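Gusindale Workshop: Assembly Boards and Training Fixtures

Photo gallery

The Gusindale Workshop maintains a collection of assembly boards for use in its introductory courses on fitting and fastening. The boards are prepared by the workshop in cooperation with Pivine, and are lent to partner schools during the teaching year. This page presents the main assembly table and gives notes on its parts and their use.
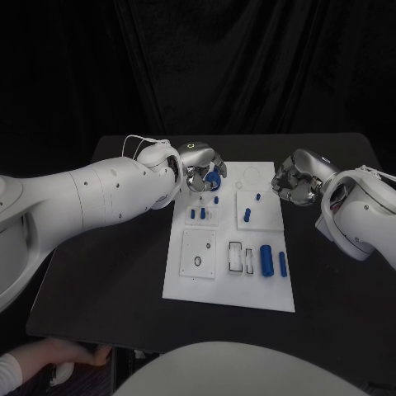 Each course begins with a session on layout. Participants learn to read a board before handling any of the parts, and to identify which fixtures are permanent and which may be exchanged. The session is held on Thursday and is open to all registered participants, including those who have completed an earlier course at Ruchti.

The board
A large white rectangular board serves as the base for smaller white plates and fixtures. It is set lengthwise at the center of the table.

The blue parts
Blue is used for the parts in this set – among them two small pegs, one slightly taller than the other. Instructors refer to parts by color and shape, and participants are asked to do the same in their written notes.

The circle outlines
Two circle outlines lie near the top center of the board, one large and thin, the other smaller and just to its lower left. New participants often ask whether outlines must be filled in a fixed order. The order is given on the exercise sheet and differs between courses.

The table and backdrop
The table is black and matte, with a heavy black curtain hanging behind it. The same arrangement has been kept since the workshop moved to the Prumau building, and visiting groups are asked to leave the curtain closed.

Loans and visits
Boards may be borrowed by schools and training centers for a period of 30 days. A complete set contains 100 parts, packed in trays with a printed list. Sets should be checked against the list on arrival and again before return – missing parts should be reported to the loans desk in writing.

The workshop is open to visiting groups from 9 in the morning. Groups are received by appointment only, and requests for November should be submitted before the end of the preceding month. Printed copies of the exercise sheets are available at the front desk. Replacement trays can be ordered through Pivine using the form enclosed with each set.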